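The quote from Povard came in on a Thursday, and I read it standing up, which was a mistake. I run a small laundry with Delia Tapia, and we'd been talking for months about an arm that could deal with the washers while we fold. Delia had a number in her head. Povard had a very different one!

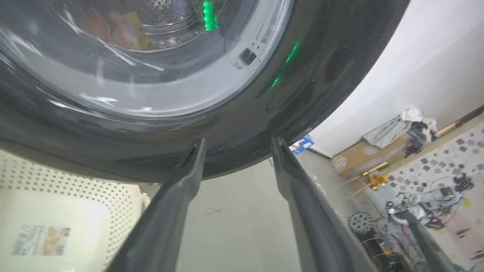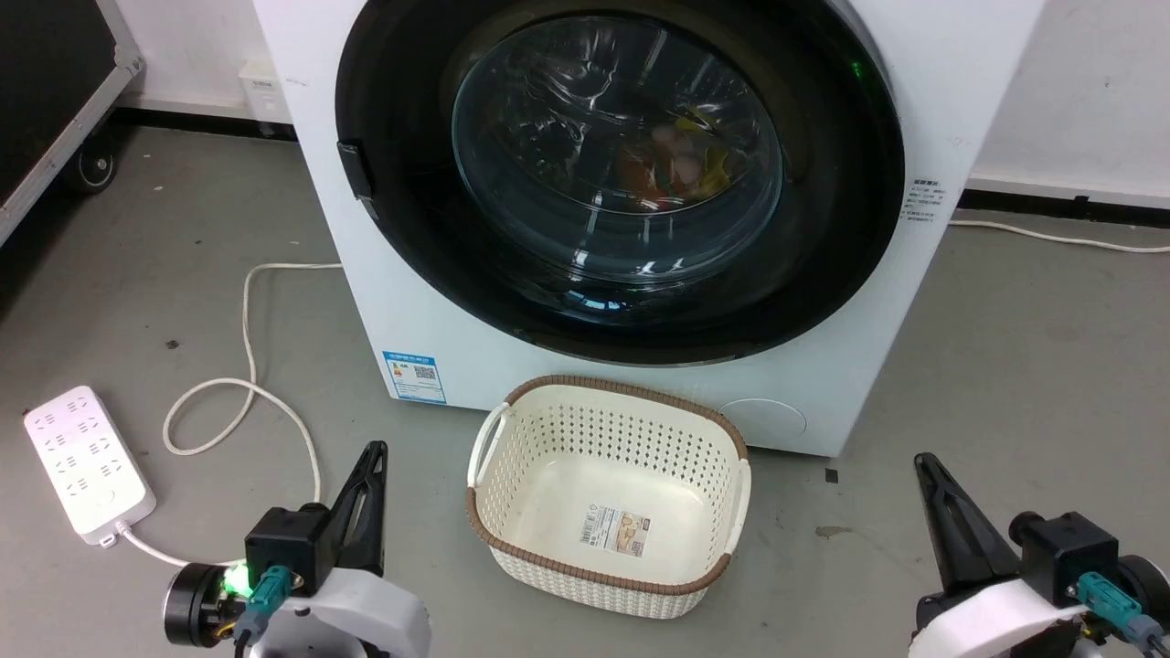
Two views of the job: gripper fingers and a front-loader with laundry behind the glass.

So we went back and made a proper list, the boring kind. The arms were one line. Then came spare fingers, a service plan, the training day, the extra outlets (our building is old and the electrician is not cheap), and somewhere for the thing to park overnight. Sorano wanted a 12-month contract. Hilteck would rent by the week, but delivery was on us both ways.

I'd put aside $2000 for the extras and thought I was being generous – the wiring took most of it. If you're planning something like this, get the electrician in before you call any sales rep, and ask each one what a replacement finger costs. Figueroa answered that by email in an hour, and I liked them for it.

Delia still wants to buy. I'd like to rent through February, when we're slow, and see how many loads we get through. We've asked Hilteck to hold a slot for us, and she's drawing up the floor plan on the back of the Povard quote.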